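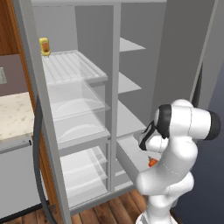 3.2 Resting the dough in the cold

Most of the bakers who wrote to us already owned a pizza steel or a stone, and nearly all of them wanted to talk about heat. We were happy to listen (we have strong feelings about heat ourselves), but the longer we read their notes the more we came to think that the crust was being decided a day earlier, during the cold rest. A ball of dough set on bare metal or glass cools from underneath, and we wondered how much the shelf had to do with it. Plenty of home refrigerators have clear glass shelves like the lower ones in Figure 1, with a ribbed white one at the top, and our bakers used whichever level had room that evening. So we asked them to write down the level, the kind of surface and the time the dough went in, and to please not tidy up their habits on our account. In all we received 85 bake logs from 29 households, most of them in the Mivcombe area, and we are very grateful for every one, including those with oil on them.

Figure 1. Open refrigerator, shelves and bottom bin.

The recipe was the same for everyone: bread flour from the El Fassi mill, water, salt and a small pinch of dry yeast, mixed in the evening and shaped before bed. Doughs rested for 30 hours or more spread more easily and browned in larger, darker spots, which will surprise very few people who bake. What we did not expect was that a folded dish towel under the container seemed to matter as much as the shelf itself. The towel doughs came out puffier at the rim, and several bakers went on using one after the study was over! We had not planned for towels at all, and we can only say that the effect deserves a proper trial of its own.

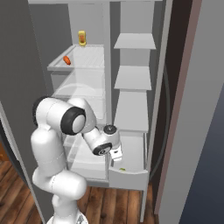
Asabe Olatunji, reading an early draft of this section, objected that the towel bakers were also the ones who let their dough sit out on the counter longest before baking, and that a warmer ball will puff up at the rim whatever it slept on. We think she is probably right about part of it. When we went back to the logs, the counter time had been filled in for only 53 bakes, too few to pull the two habits apart with any confidence, and we have added a line for it to the form we will use in the Grustedel kitchens in April.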